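April
By Phyllis Blackburn
2 min read

My connection out of Hutness was scrubbed last night after a baggage cart clipped our wing at gate 14. Boarding had already started. They walked us back up the jet bridge and we sat until 11 p.m. waiting for hotel vouchers.

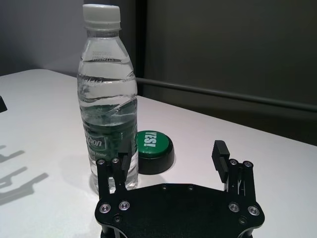 Firdevs Yüksel wrote to me this morning that Clivell rebooked her in five minutes through the app, while the desk line barely moved. I stood in that line. I fly at noon, seat 23B.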